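Opening the Cabinets: Plarnilcombe Museum Puts Its Moss Collection Online

The herbarium of the Plarnilcombe Museum of Natural History holds one of the region's oldest collections of mosses and liverworts. Until recently, anyone who wished to consult it had to write to the museum, wait for an appointment and work through the paper packets in person. Rogelio Lumbao, head of digital collections, has spent the past three years changing that. He spoke with the museum's newsletter in September about the public database now known as Kidov.

Where the work began

Mr. Lumbao joined the museum as a cataloger of vascular plants and had little experience with mosses. His first task on the project was to establish what the cabinets contained. The last full inventory had been typed on index cards, and many of the cards carried scientific names that have since been revised.

"We found 386 species names on the cards," he said. "A good number of those were older names for the same plant. Before a single record could go online, we had to decide which name the public would see and how to keep the old one searchable."

The museum chose to record both. Each entry in Kidov shows the current accepted name at the top of the page, with the name written on the original packet directly underneath. Mr. Lumbao described this as the most important decision of the first year.

"A student may come to us with a reference from an article that is 75 years old," he said. "That student should be able to type in the name from the article and arrive at the right specimen."

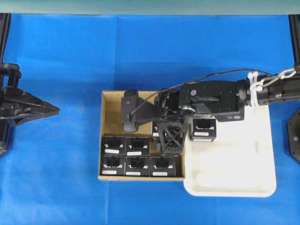
Maps and missing places

Location data proved harder than names. Early collectors often wrote only the name of a farm or a creek, and several of those places no longer appear on any map. The museum adopted a mapping tool called Gromen, which allows a cataloger to draw an area of uncertainty around a locality when no exact point can be given.

"A false pin on a map does real damage," Mr. Lumbao said. "A researcher studying the retreat of a bog moss needs to know whether we mean this hillside or the whole valley. If all we have is the valley, the record says so."

Twelve localities remain unresolved. They are listed on a separate page, and readers with knowledge of local place names are invited to write to the department.

Access for schools

Kidov is free to use and does not require an account. A shorter version, Kiani, was prepared for middle school classes and contains 40 common species with plain-language notes on where each one grows. Teachers may print the pages for use outdoors.

Asked what comes next, Mr. Lumbao pointed to the liverworts, which occupy the lower drawers and have not yet been cataloged in full. "The handwriting is worse," he said. "We expect to begin with the packets from the river counties and move north from there."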